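婚礼乐队怎么谈、怎么排、怎么收工：跟Zirkeo的Salamatu Appiah聊了一下午

约在Pada，她家楼下那间咖啡馆。下午四点。她迟到了一会儿，背着琴盒进来，先要了杯水，一口喝完，才坐下。

Salamatu Appiah，中提琴手，Zirkeo的领队。Zirkeo是个小编制，小提琴、中提琴、吉他，加一个唱歌的，忙的时候在添一个手鼓。做婚礼，偶尔做周年宴，别的基本不接。今年到十月为止演了27场，她说比去年多，多出来的大部分是去年的新人介绍来的。 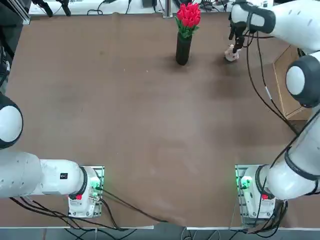 婚礼 · 现场音乐

先问价钱。读者来信里问得最多的就是这个，她也不躲。

“我们按时段报，仪式一段，酒会一段，晚宴另算。很多人上来就问一整天多少钱，我说一整天你用不着。你算算，晚宴的时候大家在讲话、敬酒、上菜，真正听得见音乐的有多久？”

那多久？

“一顿饭里，加起来将近30分钟吧。剩下的时间我们在等，等致辞结束，等切蛋糕。等也要算钱的，我们人在那儿。”她笑。“所以我一般劝人把钱放在仪式和酒会上。晚宴放个歌单，音箱场地都有。”

劝客人少买，团员没意见？

“有啊，吉他手意见很大。”

接着聊曲子。新人第一次来，通常带一张单子，手机备忘录里记的，从他们高中听的歌一直到上个月短视频里刷到的。她的做法是先不看单子，先问流程。谁陪着走进来，走多远，场地是石板地还是草地，有没有台阶。

“入场那首最要命。录音里前奏四十秒，可你从门口走到前面只要二十秒，那前奏没完人已经站好了，副歌谁也没听到。得改。我们把副歌提到最前面，或者干脆就拉副歌，循环，看着新娘走，她到了，我们收。”

怎么收？

“看脚。她最后一步落下去，我点头，大家拉完那一句。练多了就会了。刚开始那几年收得很难看，有一次我点头点早了，人还在半路，一下子没声音了。她回头看我。那个眼神。”

那对新人后来呢？

“后来还给我们介绍过客人。人很好。”

排练。这块我本来没打算问，是她自己提起来的，讲得最多。Zirkeo没有固定排练室，租过一间，隔壁学架子鼓，没法弄。现在轮流在各家，小提琴手家客厅最大，就常去那儿。新编的曲子一般排两次，第一次过谱，第二次当演出走，中间不许停。

“停下来就坏了。现场没有停这回事。弦断了你也得往下拉，换把位，少拉几个音，别人补上。我跟新来的人说，错了没关系，脸别错。客人听不出你少了一个音，但是你皱眉头他看得见。”

她带过几个音乐学院刚毕业的，技术都比她好，她自己说的。第一场下来有人在车里哭，觉得没人在听。有小孩在跑，有人站在琴前面自拍，服务员从谱架中间穿过去。

“我就跟她讲，你今天是家里的灯。灯开着，大家在下面吃饭说话，没有人盯着灯看，可是你关一下试试。”停了一下，“这话我讲过好多遍了，你别写得太煽情。”

好，不煽情。

说场地。Ristero镇边上那家酒庄她去得最勤，院子好看，收音也还行，两面墙挡风。缺点是下午三点以后太阳直晒乐手的位置。琴怕晒，她会提前一天跟场地那边说好，留一块荫凉，说不好就自己带遮阳伞。Barbosa则是另一回事，老剧院改的宴会厅，天花板高，混响大得吓人，快的曲子在里面糊成一团。

“在Barbosa我只拉慢的。客人要快的，我请他们先站到厅中间，我们拉一小段给他听。听完他自己就改了。不用劝。”

所以要提前去看场地？

“最好看。去过的就不看了。没去过的，让他们拍段视频给我，在里面拍一下手，录下来。拍手！就一下。听那个尾巴有多长，我就知道能带什么曲子。”

这个办法不错，要自己办的读者可以记一下。插座也要问，她补充，歌手那支话筒和吉他的小音箱都要电，户外场地的插座经常在厨房那一头，线不够长。线要自己带，再带一卷胶布把线贴在地上，穿高跟鞋的人多。

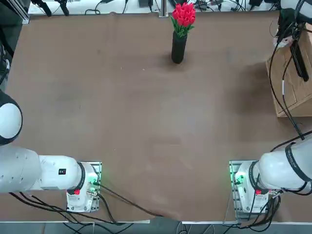 黑色花瓶里的红郁金香

中间她接了个电话，是明年春天的一对，问能不能把仪式往前挪。她翻本子，纸的，用铅笔写，说能，但是同一天另外有一场酒会，中间要赶路。挂了电话我问她一天接两场会不会太满。

“满。两场是上限，还得看路。有一年夏天我贪心，上午一场，傍晚一场，中间堵在桥上，换衣服是在加油站换的。赶到的时候客人都坐下了，82个人，齐刷刷回头。我们就从后面走进去，一边走一边拉。”

效果呢？

“他们以为是设计好的。新郎的妈妈后来还夸这个安排。我没说破，现在说破了。”

迟到的规矩后来改了。现在两场之间至少空出一顿饭的时间，还要算上拆装。合同里也写，乐队提前一小时到，仪式如果推迟，头一刻钟不加钱，再往后按段加。仪式推迟太常见了，化妆、堵车、戒指忘在酒店。有一回是证婚人走错了村子。

合同，多问了几句。定金付多少，能不能退，她那边是定金不退，但可以改期一次。乐手生病怎么办？“有替补名单。小提琴替补好找，中提琴难找，所以我不能病。”发烧拉过？“拉过。吃了药，坐着拉的。不推荐。”

我问她怎么看那些现场要求加歌的客人，喝了酒的叔叔那种。

“欢迎啊，真的。会就拉，不会就说不会。怕的是要唱的，抢话筒。我们歌手有一招，他唱和声，跟着那位叔叔，叔叔跑到哪儿他跟到哪儿，一首完了马上鼓掌，把话筒接回来，动作要快。叔叔很高兴，大家也很高兴。”

那有没有拒绝过的曲子？

想了挺久。“有一对要在仪式上放分手的歌，他们不知道歌词讲什么，外语的，旋律好听。我把歌词翻出来发给他们，他们说没事，还是要。那就拉。没有人唱，光是弦乐，谁也听不出来在分手。拒绝的……有个客人要我们全程不许看他前女友那一桌，这个我做不到，那桌就在谱架正前面。”

音量也吵过架，跟家长吵的。老人嫌大，年轻人嫌小，新人夹在中间。她现在的办法是位置，先问清楚哪一桌坐长辈，小音箱不朝那边。再有就是酒会上乐队别站在吧台旁边，客人点酒要喊，一喊全场都跟着喊，乐队只好更大声，半个钟头下来谁都累。

她也说到录像。有的摄像师要直接从调音台取声音，她没有调音台，四个人就一个小音箱，弦乐都是不插电的。所以要录得好，得在乐手旁边单独放一支录音笔，提前跟摄像讲。很多新人回去看视频，仪式那段全是风声，来问她有没有录音。没有。“我有的话当然给，可是我在拉琴呀。”

聊到这儿快六点了，咖啡馆要收外面的椅子。赶紧把剩下的问完。

什么时候订合适？旺季提前大半年，淡季一两个月也行，她说冬天的婚礼被低估了，乐手有空，场地便宜，唯一的问题是手冷。冬天户外她要求场地放一台取暖器，对着手，别对着琴。手指僵了音准就没了。写进合同的。

预算很紧的呢，只请得起一个人？

“请吉他。一个人能撑住，有和弦有旋律，也好搬。单独一把中提琴，”她拍拍琴盒，“我爱它，但是单独一把，听着有点像有心事。”

有没有哪场印象特别深。这个问题俗，还是问了。她说是一场很小的，两家人加起来坐不满一张长桌，没有司仪，下小雨，屋檐下面站着。新人点了一首外婆教的儿歌，谱子找不到，新娘在电话里哼给她听，哼的不太准，她照着记下来，编了三个声部。当天外婆听了，说这里错了一个音。

“我当场改了，又拉了一遍。”

结帐的时候她抢着付，没抢过。出门往左走，她要赶去小提琴手家排练，新编了一首入场曲，前奏还是太长，要再砍掉两小节。

（采访内容经本人看过，删了一个场地的名字。下期想写婚礼司仪，有愿意聊的请在页面底部留言。）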